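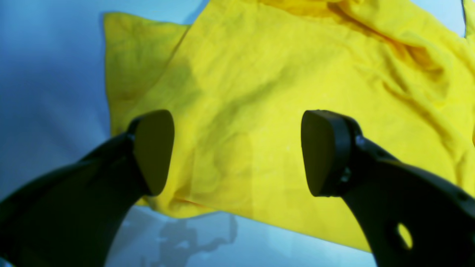 Ailbhe Egan disagrees with the advice to shake a cloth out before folding it. In her view a thin cloth is better opened from a corner, with the flat of the hand following behind, and a hard shake only moves the creases somewhere else. Her letter was received after the spring display and is quoted further down this page.

Household Cloth: The Gallery
Milville Study Collection of Domestic Textiles

Yellow cloth on a pale blue surface. Thin, soft fabric, bunched in rounded folds, with one corner lying out flat at the left.

Introduction

The gallery accompanies the Household Cloth display in the Trillholm Room. The display is concerned with the ordinary textiles of the home: towels, sheets, pillowcases, dishcloths, T-shirts kept for dusting, and the many squares and rectangles of fabric that pass through a house without ever being given a proper name. It is also concerned with the work these textiles require, most of which is done standing at a table.

The Study Collection holds 4000 pieces, of which 87 are on display at present. Pieces are changed in March of each year. The remainder are stored flat or rolled, according to weight and condition, and may be seen by appointment.

The display was arranged by Asuka Oshima. The notes on this page were prepared by Hideaki Honda from the printed guide, with additions from visitors' letters.

The unfolded cloth

Textile displays have traditionally shown cloth at its best, pressed and squared, or hung from a rail so that the pattern may be read. A household cloth spends very little of its life in that state. It is in use, or in the basket, or on the line, or in a heap waiting to be dealt with. The heap is where the work of folding begins, and the display gives it a full section.

A crumpled cloth can be difficult to read. Its size cannot be judged with any confidence, and its purpose often cannot be judged at all. A light cotton towel and a T-shirt may look very much alike until a hem or a sleeve comes to hand. For this reason the printed guide uses the plain word "cloth" wherever the making of a piece is not known, and the same practice is followed here.

Color behaves differently in the heap as well. Yellow is a good case. Laid flat and evenly lit, a bright yellow fabric shows one color from edge to edge. Once it is bunched, the hollows turn toward green, and visitors sometimes ask whether the cloth has been stained or unevenly dyed. In most instances it is only shadow. The matter can be settled by opening the fold.

Finding the corner

The instruction given most often in the household manuals held by the Study Collection is to find a corner. The manuals differ on nearly everything else. Some direct the reader to find two corners on the same short edge before lifting. Others prefer the long edge. One school manual, used in Milville classrooms for many years and much repaired with tape, tells its pupils to take whichever corner is nearest and be quick.

Where one corner already lies clear of the rest, it should be left where it is. The straight edges on either side of it show the direction of the hems, and the cloth may be opened away from it. Lifting the whole piece at this point loses the advantage.

Where no corner can be seen, the manuals recommend running a thumb and finger along any edge until it turns. A rolled hem can be followed in this way with the eyes closed, and visitors are welcome to try this at the handling table.

The surface beneath

A smooth, flat surface in a pale color is preferred for sorting and folding. Pale surfaces allow the outline of a dark or bright cloth to be seen at once, so that an edge tucked underneath is noticed before the first fold is made. White cloths are the exception and are more easily handled over a mid-toned surface.

The surface should be at or slightly below the height of the elbow. It should be wiped and dried before use. Rough boards catch on loose weaves and should be covered with a sheet, drawn tight and tucked under at the ends.

The handling tables in the Trillholm Room were made by Vieira to the Study Collection's own measurements. One may be lowered for visitors who prefer to be seated, and for children. Please ask at the desk.

Folding, as practiced in the stores

The following method is used by the Study Collection for light, unlined pieces. It may be followed at home with towels and sheets in everyday use.

Open the cloth fully, starting from a clear corner.
Smooth from the center toward the edges with the flat of the hand. Do not pull at the hem.
Bring the long edges together and let the air out toward the open side.
Fold in thirds across the length. A fold in half puts a crease at the center, where most cloths wear first.
Turn the piece over so that the last fold lies underneath.

Pieces intended for long keeping are given a roll of acid-free tissue inside each fold and are refolded on different lines once a year. Refolding takes place in March, when the display is changed, and occupies the whole of the stores for 28 days.

From visitors' letters

Letters are kept with the display file and may be read on request. The following extracts are published with the permission of the writers.

Ailbhe Egan:
"I have read your panel on shaking out and I am afraid I cannot agree with it. A heavy bath towel, yes. A thin cloth will snap back on itself, and you will have the creases in a new place and a corner wrapped around your wrist. I was taught to open it on the table from the corner and I have never had cause to change."

The panel has been amended. It now states that shaking out is suitable for towels and other textiles with some weight, and that thin cloths should be opened on the table.

Yoshinori Kaneko:
"Thank you for including cloths that have no pattern. My family kept plain ones for everything and sorted them by color: yellow for windows, blue for the bath, anything gray for the bicycle. I did not expect to see this treated as a subject. I would ask only that the labels be set in larger type, as I had to borrow my daughter's glasses."

The labels in the first two cases have been reset. The others will follow when the display is next changed.

Tâm Đồng:
"The section on thirds was useful and I have since refolded a cupboard. May I point out that the guide gives the fold for a sheet with corners but says nothing of the fitted kind? I suspect this was deliberate."

The omission was not deliberate. The Study Collection acquires few fitted sheets, and the guide was written from the collection. A supplementary leaflet has been prepared and is available at the desk. It advises that the corners be tucked one inside another before the sheet is laid down, and that some unevenness be accepted.

Care of colored cloths

Inquiries are often received concerning bright cottons, yellow in particular. The Study Collection does not offer treatment or valuation, but the following general guidance may be given.

Wash bright colors separately for the first several washes. Use cool water and a mild soap. Dry in the shade, with the cloth spread or hung by its longest edge. Strong sun will take the color from a folded cloth along the outer fold only, leaving a pale line that cannot be corrected afterward. A cloth kept in a window should be turned often.

Do not store textiles directly against unsealed wood. A sheet of tissue or a clean white pillowcase provides a sufficient barrier. Cupboards should be aired in dry weather.

The printed guide

The guide to Household Cloth was printed by Nunusov in an edition of 2000 copies. It contains the full list of pieces on display, the texts of the panels as first installed, and a short bibliography of household manuals. Readers should note that the panel on shaking out appears in its earlier form. A correction slip is inserted in copies sold after the change.

The guide may be bought at the desk or requested by post. Copies for schools are supplied without charge on receipt of a letter from the head of the school.

Visiting the display

The Trillholm Room is on the ground floor and is reached from the main corridor. There are no steps. Bags and wet coats should be left in the lobby. Handling pieces are set out on the tables and may be unfolded, refolded and turned over freely. Pieces in the cases may not be removed except by staff.

Visitors with rings or bracelets are asked to take them off before using the handling tables, as fine weaves are easily caught. Gloves are not required.

School groups should write in advance, stating the age of the pupils and whether the folding session is wanted. The session lasts one hour and is held at the tables.

Reproduction

The photograph on this page may be reproduced for teaching and private study. Requests for any other use should be addressed in writing to the Milville Study Collection of Domestic Textiles, marked for the attention of Hideaki Honda.

Page last revised 21/08/2024.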